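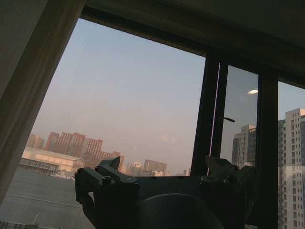 # Teaching an Arm to Draw the Curtain: Final Report

Weidong Liao and the rest of the Morko team
Submitted 2021-03-14

## What we set out to do

The assignment was to pick one household chore and get a robot arm to do it from demonstrations. Other teams picked sensible chores. One team picked stacking cups, finished early, and spent the rest of the term offering us advice.

We picked the window. The full chore, as written in our September proposal, was: approach the window, draw the curtain, close the sash by its handle, and return to a resting position. The proposal also had a section called "Extensions" that mentioned watering plants. We would like that section to be forgotten.

By the midterm review the chore had shrunk to two skills, curtain and handle, trained and scored separately. That is the version this report covers.

## The setup

Our arm is named Morko, after nothing in particular. It rides on a cart with locking wheels, and the gripper has two fingers and a small camera mounted at the wrist. The wrist camera is the only one the policy gets to use. We had a second camera on a tripod for a while, but it fell over often enough that we stopped writing it down.

The software came in three parts, all of them ours and all of them named in one evening:

- **Tostis** records demonstrations. It saves camera frames, joint positions and gripper state, and it beeps when it starts. It also beeps when it fails to start. The two beeps are the same beep.
- **Ouali** is the training code. It takes recorded demonstrations and fits a policy that predicts the next short stretch of motion from the current wrist view and joint positions.
- **Zundden** runs the policy on the arm, with speed limits and a stop button. Most of our careful work went into Zundden, as the window is on a high floor and the course staff had opinions.

The window has tall panes with dark posts between them, and the handle is on the narrow one. The curtain is pale beige and hangs at the left from the wrist camera's side of things. The outlook takes in apartment blocks, a long low building with a flat roof and a good deal of sky. We mention the outlook only because it turned out to be most of our problem.

## Collecting demonstrations

We collected 500 demonstrations, split evenly between the two skills. Each one was done by teleoperation, with one person driving and another standing by the stop button trying to look alert.

Driving is harder than it sounds. From the wrist you see the gripper as a dark lump at the bottom of the view and everything else over the top of it, so you learn to aim with the fingers the way you aim a car with the corner of the hood. The first batch shows us learning this. Several early curtain demonstrations consist of a slow, confident approach to a place where the curtain was not.

We kept these for longer than we should have. Our reasoning was that more data is better. Ouali then trained a policy that approached, with real confidence, the place where the curtain was not.

After that we threw out the worst ones, re-recorded them, and agreed on rules:

1. Start from one of the marked cart positions, and write down which.
2. Open the fingers before moving toward the fabric.
3. Pause briefly after a grasp so that the gripper state is clear in the recording.
4. If you bump a window post, discard the recording, even if it was a beautiful one otherwise.

Rule 4 was the least popular.

## The light problem

A wrist camera pointed at a window is looking at the brightest thing in the room. The camera sets its exposure for the sky, and the gripper goes almost entirely black against the glass. You can make out the pointed tops of the two brackets and the rounded housing between them, and that is more or less all. For a human this is fine. For a policy that is supposed to notice whether it has hold of something, it is less fine.

The light also changes during the day, a fact we had all been exposed to before the project. When the sun is low it warms the fronts of the towers and the sky fades to a dusty pink near the horizon. It is a lovely time to be in the room and a terrible time to run a policy trained at noon. Our first trained curtain policy worked acceptably in midday light and then, late in the day, drove to a point well short of the fabric and closed its fingers on air with great dignity.

Then there was the lamp. With the ceiling light on, its reflection sits in the glass as a small bright oval, hanging in the sky over a residential tower. It moves when the camera moves, since it is a reflection, but it doesn't move the way the window does. The handle policy took an interest in it. We can't prove that it was steering by the oval, but when we switched the light off it behaved differently, and when we switched it on again it went back to its old habits.

We tried three fixes.

**Fixed exposure.** We locked the exposure to a value that kept some detail in the gripper. The sky washed out to white, and we didn't miss it. This helped the grasping part of both skills more than anything else we did, and it took one line in Tostis. We found that line in the ninth week of the project.

**Brightness and color changes in training.** Ouali was changed to randomly brighten, darken and tint frames as it trained. This helped with time of day. It did nothing visible for the reflection.

**Recording with the lamp both on and off.** Dull, slow and effective. We should have done it from the start, and the course handout says so on its second page.

## Training

The final curtain policy was trained for 3,811 steps. That number has no theory behind it. The plan was to go further, the shared machine was restarted for updates, and the last saved checkpoint did better in trials than the fresh run we started afterward. We spent two days trying to find out why and then accepted it as a gift.

The handle policy was trained on its own half of the data, with checkpoints every 1,000 steps. The later checkpoints were smoother to watch and no better at the handle. Smooth motion fooled us more than once. We would watch a run, nod at each other, and then notice that the window was still open.

## Trials

For each skill we ran 10 scored trials under each of two conditions, midday and low sun. A curtain trial passed if the fingers held the fabric and moved it past a tape mark on the sill. A handle trial passed if the fingers closed on the handle and turned it to the end of its travel. Touching the glass was a fail in either case.

| Skill | Midday | Low sun |
|---|---|---|
| Curtain | 8 passed | 6 passed |
| Handle | 4 passed | 1 passed |

The curtain result is decent. Fabric is forgiving: you can grab it a little high or a little to one side and it comes along anyway. Most of the failures were near misses in depth, where the fingers closed just in front of the cloth.

The handle result is what it is. The handle is small and dark, and the fingers are dark too. In low sun, with everything in silhouette, the policy had to find one dark shape using another. The single low-sun pass drew applause. Weidong asked for it to be recorded in the report that he had predicted it, and it is hereby recorded that he had also predicted the other nine.

The stop button was pressed during scored trials for two reasons: fingers heading toward the glass, and a cart wheel that somebody hadn't locked. The second kind was rerun with the wheel locked, and the person responsible has asked not to be identified, which in a team this size isn't much protection.

## What we'd change

The biggest change would be to our own expectations of the wrist camera. It is very good up close and poor at telling the arm where it is in the room. A second view from the side, on something sturdier than our tripod, would probably fix the depth misses. We'd also like to try a small light on the gripper so that the fingers show up against a bright background. We priced the parts, ordered them, and received them after the trials.

We would score earlier, too. For the first half of the project we judged policies by watching them, and a watched policy gets credit for effort. The pass and fail sheet only came in once the staff asked for numbers, and the week after that was the most useful one we had.

On the software side, Tostis needs two different beeps. Zundden should refuse to start if the exposure isn't locked, as we ran a whole afternoon of trials without it and had to throw them away. Ouali should save the settings of each run next to its checkpoints. At present they are in a notebook, in four kinds of handwriting.

## Who did what

Weidong Liao wrote Zundden, drove most of the handle demonstrations and kept the trial sheet. The rest of the team shared Tostis, Ouali, the curtain demonstrations and the re-recording. Everyone moved the cart.

## Handover notes for the next team

- The cart positions are marked on the floor in tape. The blue marks are current. The yellow ones are from September and should be ignored or, better, peeled off.
- Lock all the wheels.
- The trained checkpoints are in the shared folder under the arm's name. Use the curtain one. The handle one is there for completeness.
- Switch the ceiling light on or off before you begin, and write down which. You'll think you can tell later from the recordings. At midday, with the exposure locked, you can't.
- The gripper light is in the drawer under the bench, still in its packaging.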